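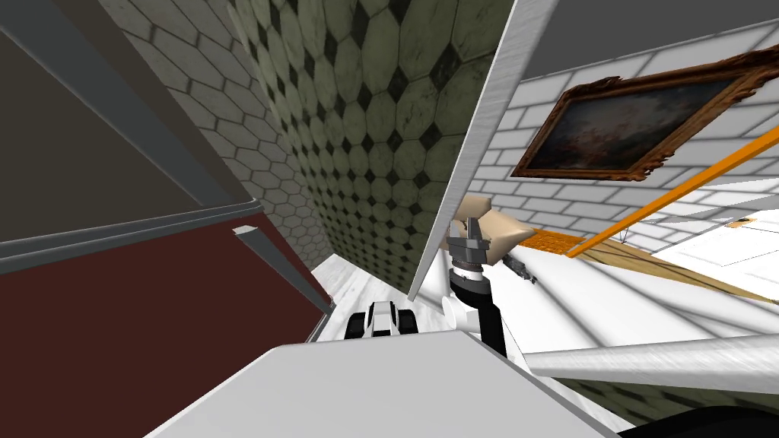 Rendu de simulation, la pince grise près de l'objet beige.

3 juin 2025

Levée trop tôt. Exercice incendie hangar à 5 h, encore. Le chef de pont veut refaire toute la séquence mousse avant l'inspection, on a tenu le temps mais deux lances branchées à l'envers côté bâbord. Devinez qui a entendu parler de ça pendant le petit-déj.

Café imbuvable. Noté pour la prochaine escale : en racheter, du vrai.

Le Grirngate reste à quai jusqu'à nouvel ordre. Pièce du treuil toujours pas livrée, Kettunen promet, promet. J'ai rappelé, musique d'attente, raccroché. Beaulieu (Brittany, pas son frère) dit qu'on peut appareiller sans. Moi je dis non - pas avec 800 mètres de câble dessus et un frein qui chauffe.

Après-midi paperasse. Les 12 fiches de qualification à signer, trois retournées pour une case oubliée. Même case. Toujours la même case !! Le nouveau demande si on peut le faire sur Pledley, le logiciel. Oui si il marchait à bord.

Alla a écrit. Elle passe son permis bateau en octobre, elle veut que je la fasse réviser par téléphone. Les feux de nuit, les balises, tout ça. Lui ai répondu en vitesse entre deux rondes, trop sec peut-être. Rappeler demain.

Mal au genou depuis l'échelle du pont 3. Pas vu l'infirmier, pas le temps, il va me coller 60 questions.

Quart à minuit. Dormir maintenant, au moins un peu. Penser à rendre la radio, batterie morte, et a demander des gants à ma taille - ceux du stock sont tous énormes.

Ce site utilise des cookies pour mesurer l'audience. Accepter | Refuser | En savoir plus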